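The Planner at Cultemdale

A report in four parts

1. Appointment

In April the Cultemdale Institute for Domestic Systems appointed Mrs Erlinda Tagle to examine the task planner known as Grerkeo. The appointment was made in writing and was to run for 65 working days. Her instructions were to establish why the planner, having been given 2000 household instructions in the course of acceptance, had completed all but 5 of them and had declined those 5 without recording a fault.

Mrs Tagle had spent her career auditing signalling software for the railways. She asked for a desk, a printed copy of the logs and a chair that did not revolve. The first two were supplied on the morning of her arrival.

The planner had been written by Mr Ronaldo Estrella, who had since left the Institute. Its maintenance had passed to Miss Analyn Macapagal, who received the auditor with courtesy and some alarm. It was Miss Macapagal who explained that Grerkeo did not move anything itself. It received a list of objects from the perception module, it received an instruction, and it produced an ordered set of actions for the controller to carry out. If no such set could be found, it was required to say so and to give a code.

"And in these cases it gave no code," said Mrs Tagle.

"It gave code 849," said Miss Macapagal. "There is no code 849."

2. The record of the trials

The five instructions were, on paper, of the plainest sort. Each required one object to be placed in a drawer and the drawer to be closed. The planner had solved many hundreds like them. In each of the five, it had produced the opening action, the controller had carried it out, and the plan had then ended.

Mrs Tagle asked whether the objects had been wrongly identified. Miss Macapagal brought the perception output, which listed a bowl, a can, a table surface and two drawers, the lower one open. The confidence values were high. The auditor compared the list with the still that had been stored beside it, and initialled the margin to show that she found no disagreement.

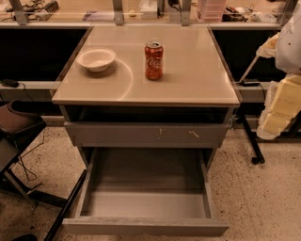
3. Interview with the deputy director

Dr Imelda Lumanlan, Deputy Director, gave evidence in her own office. She stated that the Institute had a contract with the Espiritu Housing Trust and that the matter of the five trials stood between the parties and final payment. She would be content with any finding that could be expressed in one paragraph.

Mrs Tagle asked whether Mr Estrella had been consulted.

"Mr Estrella was not happy here towards the end," said Dr Lumanlan. "He believed that a planner should be able to ask a question. We had bought the controller from Codonov, and the controller has no means of asking anything. It has a means of stopping."

"Did he put this view in writing?"

"At length."

The memorandum was found in a cabinet on the second floor by Miss Aileen Dagdag of the records office. It ran to many pages. Towards the end, Mr Estrella proposed that where an instruction could be satisfied in two ways, and the planner's cost function could not tell them apart, the system should wait and put the choice to the person who had given the instruction. The proposal had been marked "Noted".

4. Finding

Mrs Tagle returned to the logs and read the five instructions again, this time as they had been typed and not as they had been summarised. Each said: "Put it away." None of them said what was to be put away. The test harness had filled in the missing word afterwards, when the results were tabulated.

She asked Miss Macapagal to search the source for the number. It appeared once, in a branch that no document described, beside a comment of three words: "Ask which one."

"He built it," said Miss Macapagal. "It has been asking, and the controller could only hear it as a stop."

The auditor considered this for some time. She then wrote her paragraph, as Dr Lumanlan had requested. It stated that the planner had performed correctly in all 2000 cases — the word "correctly" was underlined — and that the fault lay in the absence of anyone appointed to reply. She recommended that code 849 be entered in the manual under its proper meaning, and that a line be opened from the planner to the operator's screen.

The line was opened the following week. Miss Macapagal typed the instruction exactly as before. The drawer was opened, the arm came to rest, and a short message appeared on her screen, offering her the bowl or the can.

She looked across at Mrs Tagle, who was putting on her coat.

"The can, I should think," said Mrs Tagle, and signed the visitors' book on her way out.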